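Skukska Trail Sightings: read me first

Nimal Dewan, 21 April 2020

Skukska Trail Sightings is a small dataset of animal sightings, written down on foot along the Fesis river path. It has 286 records in one CSV file. I walk this path before work, and I keep the notes in a pocket book and type them in the evening.

## What is in the file

Each row is one sighting. The columns are date, trail section, animal, number seen, distance and remark. The path has 7 sections, numbered from the parking lot to the old weir. Distance is in steps, because I do not carry a measuring tool. The full path is 3,000 steps for me, one way.

The remark column is free text. Please do not clean it automatically. Words such as "same doe?" are my guess only, and the question mark is part of the data. 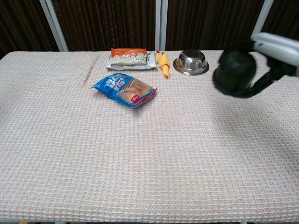

## Known problems

- Section 3 is closed in May for the nesting birds, so it has no rows for that month.
- Herons are counted too many times. One heron flies ahead of me and I meet it again.
- Small birds I often could not name. They are written as "small bird", and this is not a species.
- On rainy mornings I walked less, and the file does not tell you which mornings I stayed home. An empty date does not mean there were no animals.

## How to load it

The separator is a semicolon and the encoding is UTF-8. If you open the file in a spreadsheet, set the date column to text first. Otherwise some dates will change their order.

## Use and corrections

You may use the records for school work, maps or your own trail blog. Please mention the dataset name. If you find a mistake, open an issue with the row number and I will check it against the pocket book.

3 comments · 7 shares

Related
- Hettiarachchi Pond Notes
- Filer: rename trail files by date
- Fesis path section map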